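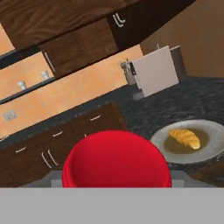 Filed under: Kitchen > Home robots > Safe habits

Kitchen rules for a robot arm at the counter

We have run a Duneleck arm in the test kitchen at Claltville since September, and these are the rules taped inside the cupboard door. They suit most home units with a two-finger gripper.

Clear the counter before you start. Leave out only what the job needs. Knives, glassware and anything with a cord go away first.

Keep dishes 4 cm apart. The fingers need room on both sides of a bowl, and a plate of food sitting too close will get nudged.

Wipe the rims. Grease on a glazed bowl is the usual cause of a drop. Wash in hot soapy water and dry with a tea towel.

Weigh it once. Our arm is set to a limit of 568 grams, bowl and contents together. Write the weight of your everyday bowls on a bit of masking tape underneath.

No hot liquids. Soup, gravy and syrup are carried by hand, even if the manual allows them.

Set the colour of your dishes against the counter. On dark stone, bright or pale dishes are easier for the camera to pick out than charcoal ones.

Stay outside the reach line while it moves. Ours is marked on the floor with yellow tape. Children and pets stay out of the kitchen altogether.

Press stop before you reach in. Pausing from the phone app doesn't count.

Clean the finger pads after every session with a damp cloth and a drop of dish soap. Don't use bleach. We order replacement pads from Vutitz, part 401, and change them when the edges start to curl.

Last updated July 25, 2026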